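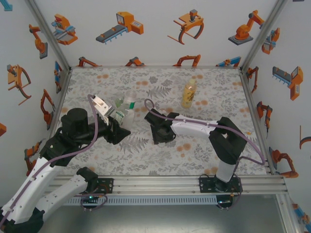 Warum klebt ein Sauerteigbrot aus reinem Roggen innen manchmal, obwohl es lange genug gebacken wurde?

Meistens fehlt dem Teig Säure. Roggenmehl bringt Enzyme mit, die im warmen Ofen die Stärke abbauen, und erst ein gut gereifter Sauerteig bremst sie so weit, dass die Krume schnittfest wird.

Mit dieser Frage hat unser Projekt angefangen, und zwar in der Küche unserer Wohngemeinschaft, wo ein wunderschön aufgegangenes Brot sich beim Anschneiden als eine Art Kitt entpuppte. Wir haben es trotzdem gegessen, getoastet ging es. Im Seminar Lebensmittelverarbeitung sollten wir uns dann ein eigenes Thema suchen, und da lag der Kitt ja sozusagen schon auf dem Tisch.

Vorgehen

Gebacken haben wir immer nach demselben Grundrezept: 500 g Roggenvollkornmehl aus der Mühle Illés, lauwarmes Wasser, Salz und Sauerteig. Verändert haben wir nur die Reifezeit des Sauerteigs und den Anteil des Mehls, der darin versäuert wurde. Den Ansatz haben wir von der Bäckerei Haso bekommen, die uns freundlicherweise ein ganzes Glas mitgegeben hat, dazu viele gute Ratschläge, von denen wir leider nicht alle beherzigt haben. Unser Ansatz hieß dann das ganze Semester über Jirnia, weil auf dem Glas noch ein altes Etikett mit diesem Namen klebte, und irgendwann stand das auch so im Protokoll.

Den pH-Wert haben wir mit Teststreifen bestimmt. Ein Messgerät wäre genauer gewesen, das wissen wir, aber das Gerät im Praktikumsraum war im März fast durchgehend vergeben. Beim Ablesen haben wir uns abgewechselt und uns im Zweifel auf den helleren Farbton geeinigt.

Insgesamt sind 8 Brote in die Auswertung eingegangen. Ein weiteres mussten wir herausnehmen, dort war das Salz vergessen worden, was man leider erst beim Essen merkt.

Ergebnisse

Die Brote mit kurzer Reifezeit hatten durchweg eine feuchte, am Messer haftende Krume, besonders im unteren Drittel. Bei einem war zwischen Kruste und Krume sogar ein richtiger Hohlraum, in den man bequem zwei Finger stecken konnte. Mit längerer Reife wurde es von Mal zu Mal besser, allerdings auch saurer, und hier gingen die Meinungen in der Gruppe weit auseinander — die einen fanden den kräftigen Geschmack herrlich, die anderen griffen lieber nach der Butter.

Für die Verkostung haben wir im Foyer des Wohnheims Sirkard Proben ausgelegt und 73 Fragebögen zurückbekommen, viel mehr als erhofft! Am besten schnitt das Brot mit mittlerer Reifezeit ab. Das sauerste bekam zwar die schlechteste Durchschnittsnote, aber auch die längsten und begeistertsten Kommentare.

Etwas überrascht hat uns der Einfluss der Ofentemperatur. Wir hatten kräftig angebacken und dann auf rund 200 Grad heruntergeschaltet. Ein Ofenthermometer zeigte uns später, dass unser alter Herd diese Einstellung recht großzügig auslegt und spürbar schwankt. Die Unterschiede zwischen den einzelnen Broten gehen also vermutlich nicht allein auf den Sauerteig zurück.

Was wir anders machen würden

Vor allem würden wir die Brote länger liegen lassen. Die ersten haben wir aus lauter Ungeduld noch lauwarm angeschnitten, und Roggenbrot braucht nun einmal einen ganzen Tag Ruhe, bis sich die Krume gesetzt hat. Auch die Teigtemperatur hätten wir von Anfang an mitschreiben sollen, sie fehlt in den ersten Protokollen ganz. Der Ansatz steht inzwischen wieder bei uns im Kühlschrank und wird einmal in der Woche gefüttert.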